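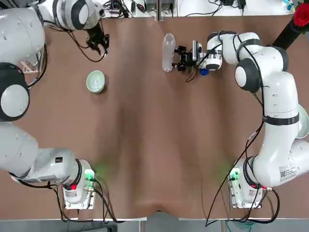
The B-Side Nobody Flipped For

Feb 22, 2022

Every band with one hit has a second single, and the second single has a harder life than most of us. It arrives six months after the big one, wearing its sister's clothes. Radio gives it a polite week. Then it goes to live in a bin at the front of the store, where the price sticker covers the singer's face.

I have been thinking about this because of Skirna, a synth duo who spent one spring on every jukebox in my home state and the rest of the decade explaining that they were still together. You know the hit, or you would if I hummed it. The follow-up was called "Gatia," and I bought it in March of my sophomore year with money meant for a bus pass. I walked a lot that month.

"Gatia" has a slow intro, which was the first mistake. Disc jockeys of the period liked to talk over the front of a record, and this one gave them so much room that some of them read the weather. Then comes a drum machine set to a pace I can only call municipal. The chorus doesn't show up until the 2-minute mark, and when it does it's lovely, a little rising figure that sounds like somebody climbing stairs with good news. By then most of the country had changed the station.

It peaked at 100, for a single week. The band's label, Clavar, took out a trade ad anyway, with the word "CLIMBING" across the top. I suppose there was nowhere to go but up from there, and it didn't go up.

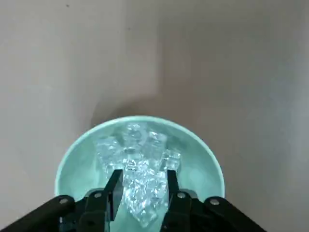

Clavar had a gift for packaging, if not for timing. The 12-inch of "Gatia" came in a sleeve with no picture of the band and no title on the front, just one flat color, and collectors will argue for an entire evening over what to call it. The sellers' listings say sea foam, aqua, toothpaste. I say it's mint-turquoise, the sort of color that looks calm until you own six things in it. The back of the sleeve is the gray. The label pressed 1,000 copies of that version, and for years you could get one for the price of a sandwich. Now you could get one for the price of the sandwich shop's rent, depending on the corner wear.

Mine has corner wear. It also has a ring on it from a glass of something, and my initials in ballpoint, placed where I thought they'd be discreet. A dealer once turned it over in his hands for a while and then asked if I had anything else.

The odd thing is how well the record holds up next to the hit. The hit is all hook. It grabs you by the sleeve in the first bar and doesn't let go, and after a few plays you'd like your sleeve back. "Gatia" takes its time. There's a bass part in the second verse, played by a human being with what sounds like cold fingers, that keeps landing a hair behind the beat. The Gallagher remix, which turned up on a compilation long after anyone had asked for it, fixes this. It snaps every note to the grid and trims the intro to nothing. It's a tidy piece of work and I have never made it to the end.

Skirna still play, on bills with other bands from the same few years, in casinos and at county fairs. I caught them at one of the fairs, between a tractor raffle and the fireworks. They did the hit first, to get it over with, and half the crowd went for corn dogs. Then the drum machine started up at its municipal pace and the singer let the intro run, all of it, with nobody reading the weather over the top. A woman in front of me knew every word. She had the look of somebody who'd also walked a lot one March.

They did the hit again as the encore. It went over better with the corn dogs.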